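Ladum Hall rear wing, walk-through checklist w/ comments
Aug 21, 2023
Prior check: May

Key: OK / FIX / N/A / RECHECK

1. Exits and paths
Front doors open full swing. OK
Rear door sticks, needs a shoulder. FIX. Same note as May. Shave the bottom or swap the hinges, but do it before the Rolow classes move in.
Exit signs lit. OK
Hall to rear door clear. OK now, had to move a stack of chairs myself. Chairs do not live in this hall. Please.

2. Fire
Extinguisher, kitchen: gauge in green, tag current. OK
Extinguisher, stage side: tag missing. FIX. Gauge looks fine but no tag is no tag.
Smoke alarms tested w/ button, all sound. The one by the coat closet is weak. RECHECK after new battery.
Kitchen fire blanket in its pouch. OK

3. Electrical
Panel door closes, breakers labeled. Mostly. 2 still say "misc". FIX
Extension cord running under the mat by the stage. FIX, today, not next month. Cord is out, mat is back down.
Outlet covers all there. OK
Water heater set too hot at the kitchen tap, turned down. RECHECK next visit
Meter room locked. OK

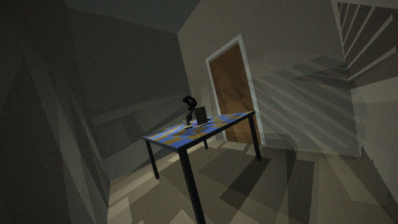 4. Furniture and floors
Folding chairs, pulled any with a bent leg or missing foot cap and put them against the wall with tape on. Do not use the taped ones. Tables get the same going over: lean on each corner, look at the joints, run a hand along the edge for splinters. On the patchwork top with the blue and mustard blocks it's easy to miss a raised seam, so go by feel. Straight legs, check each one where it meets the top. Passed, OK. Long folding tables from Duangkaew, one latch doesn't click. FIX or retire it, the replacement latch kit is 483 in the catalog, page near the back.
Floor tile lifting by the drinking fountain. FIX. Trip hazard, cone on it for now.
Stage steps, edge tape worn off on the second step. FIX

5. Kitchen
Fridge holding temp. OK
Knife drawer latch. OK
Hood filter greasy. FIX, soak overnight
First aid kit: no large bandages, burn gel expired. FIX

6. Outside
Ramp rail solid. OK
Light over rear door out. FIX. This is the one people complain about, fair enough.
Gutter bracket loose on the parking side. RECHECK after rain, didnt have the ladder with me.

Costs so far: Desovus quote for rear door plus ramp side gutter is 2350, does not include the light. Getting a second price. Small stuff (tape, batteries, tags, burn gel) should come in around 100, buy it and turn in the reciept.

Open items go on the board in the office. Initial when done, dont just erase it. Stage side extinguisher and the floor tile first.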